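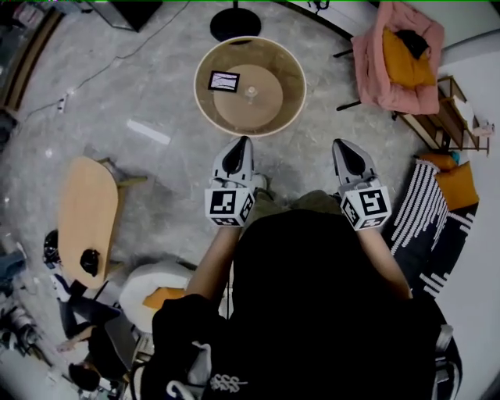 The Ferry Money

Vasiliki counted it again at the kitchen table. 600. It had been 600 before supper and 600 after the dishes and it was still 600, in the blue envelope, under the fruit bowl where Periklis would never look, he didn't eat fruit.

She was leaving Tuesday. Or she'd said Tuesday, to Rosalie, on the phone, with the water running.

"And what does he say?" Rosalie asked.

"He says the pump's making a noise."

The pump was making a noise. All week. A kind of cough down in the cellar, then a long quiet, then the cough. Periklis went down with the flashlight and came up with wet knees and said Andreadis sold him junk, same as always, same as the boiler. Then he sat. Then he went down again.

Thirty years of that. Not thirty, but it felt it.

Sunday she packed. Small bag. Two dresses, the good shoes, her mother's scissors, no idea why the scissors. She put the bag behind the door in the sewing room and went out and picked beans like a person with nothing behind a door.

Marietjie came by for eggs. Stood in the yard too long.

"You got your hair done."

"I washed it."

"Hm," said Marietjie, and took her 12 eggs, and looked back from the gate. So by evening all of Surnitz would have it. Fine. Let them.

Monday, rain. The cellar took in water, the pump quit altogther, and at nearly midnight the two of them were on the steps passing buckets. Him below, her above. His hands came up out of the dark with the bucket, her hands took it. Over and over. They didn't talk. Once he said "careful, that one's full," and she was careful.

When it was done he sat down on the step under hers.

"New one's 200," he said. "Iraklis has one in his shop. I asked."

"So buy it."

"I was going to." He wiped his face. "I thought you might need the money though. For the boat."

The rain on the cellar door. She looked at the top of his head, the thin place she used to tease him about -- when had she stopped?

"How long have you known?"

"I ate an orange," he said. "Thursday. I just wanted one."

She laughed, it came out wrong, more of a bark. He didn't turn around. She could of put her hand there, right on the thin place. She held on to the bucket.

In the morning the road was mud clear down to the harbor. She wore the good shoes anyway. He carried the bag as far as the church wall and set it on the dry part, and went on to Iraklis's to see about the pump. In her pocket the envelope had 400 in it.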